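4.2 Where the toys end up between play sessions

I should say up front that this part of the study wasn't planned. When I started the household visits in July, I only wanted to know how many pet toys people own and how often they throw one out. I had a neat little form for it and everything. But I kept ending up in kitchens, because that's where people keep their pet things, and after a while the storage got more interesting to me than the toys.

The form had 267 usable entries by the time I closed it. Most homes had one main spot for toys, and the most common spot was near the kitchen sink – on the counter beside it, or in the cabinet under it. I had expected baskets in the living room. People told me they rinse toys, set them down to dry, and then simply never move them again. One owner in Győri called her counter "the parking lot," and I've used that name in my notes ever since.

What holds the toys matters more than I would have guessed. A plain bowl gets full and things at the bottom are forgotten. A tray keeps everything in one layer, so you see at a glance what you have (and what has gone gross). Trays with a raised rim came up again and again in the Vovidgate visits, partly because small things don't roll off them, and a patterned floor got good marks from several owners who said flat plastic stays slimy underneath. I can't back that up with a measurement. I only tested drying in one batch of 5 trays, and my kitchen is drafty.

The mix of materials is the other thing. Rope, plush and hard plastic all get tossed together, even though they need very different care. Rope holds water in the middle of the braid long after the outside feels fine. Plush is worse if it's thick. Hard plastic you can wipe and be done with – I wish every toy were that easy! In the Molitia homes I asked people to sort their toys by how they wash them, and almost everyone had to stop and think. Figure 3 is a typical mix for a tray by the sink: a braided rope toy, a gray plush mouse and a bright blue plastic piece, all sharing the same red-orange plastic tray.
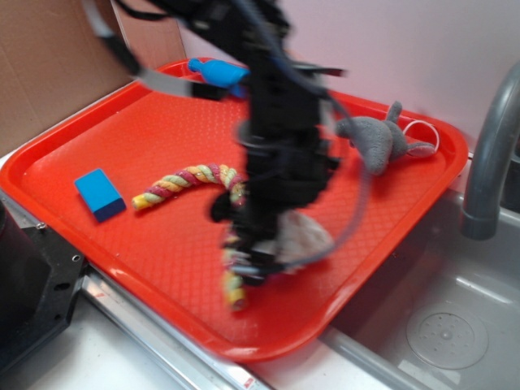 Wurent Papers on Home and Animal Life, p. 900

Figure 3. Toys of mixed materials on a countertop tray.

Long thin parts deserve a word of their own. Tails and rope ends are what owners grab when they pick a toy up, and they're also what pets chew first, so they get dirty quicker than the body does. A tail with a loop at the end can be hung on a hook, and a few people did that. I liked the idea so much that I now do it at home.

I asked everyone whether they'd want a separate drying place for rope and plush. Most said yes and then admitted they wouldn't use it. That matches what I saw on the second visits, where the spare racks I'd handed out were mostly holding dish towels. In section 4.3 I look at washing habits, which turned out to be a lot less tidy than the storage.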